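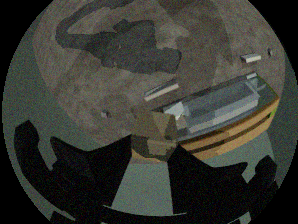

A tabletop in muted taupe and grayish brown, with a dark patch across one side.

The Second Life of Stone Tables

Wernon used to have three stone yards. The last one, Adeyemi, still cuts tabletops in a long shed behind the rail line, and most of what comes through the door now is old. People bring in tables they inherited, tables they bought at estate sales, and tables that spent years under a tree. They want to know what can be done with them.

Often the first step is finding out what the table is made of. Marble, limestone, slate and cast concrete can look alike under old wax. The yard puts a drop of weak acid on the underside, where a mark will not show. Marble and limestone fizz. Slate usually does not, and granite does not. Concrete often fizzes too, so the cutter also looks at the edge, where a cast piece may show small air holes.

Stains come next. Oil sinks in and leaves a darker spot with a soft border. Coffee and wine leave color near the surface. Rust from a plant stand is the hardest to get out, and the yard turns down some of those jobs. The usual treatment for oil is a poultice, a paste of white clay and solvent spread over the spot, covered with plastic and left overnight. It may take two or three rounds. The yard charges $37 a round, and customers are told at the counter that the spot may only get lighter.

Etching is a different problem. Lemon juice or vinegar eats into the polish on marble and leaves a dull mark. No cleaner will fix it. The surface has to be ground back and polished again, starting with 150 grit on a badly worn top and working up from there. On a round table the edge is done by hand.

Then there is the weight. A round top four feet across and an inch thick can weigh more than many people expect, and a good number of cracked tops were cracked on the way to the shop. Stone should travel on its edge, like a sheet of glass. One limestone top that came in from Jallow last August weighed 124 pounds and had been carried flat. It arrived in 2 pieces. The yard glued it with tinted epoxy and set a steel rod into the underside. The seam can be felt with a fingernail.

Sealing is the part owners can do at home. A sealer soaks in and slows down spills, but it does not stop acid. To test a top, put a spoonful of water on it and wait ten minutes. If the stone under the water turns dark, it is ready for another coat. Kitchen tables may need one every year. A hall table can go much longer.

Many owners decide to leave the surface alone. In the older houses along Vurkero Street there are tops with rings and dull patches in daily use, and the yard has no argument with that. It will clean them, check the base for loose bolts and send them home the same afternoon.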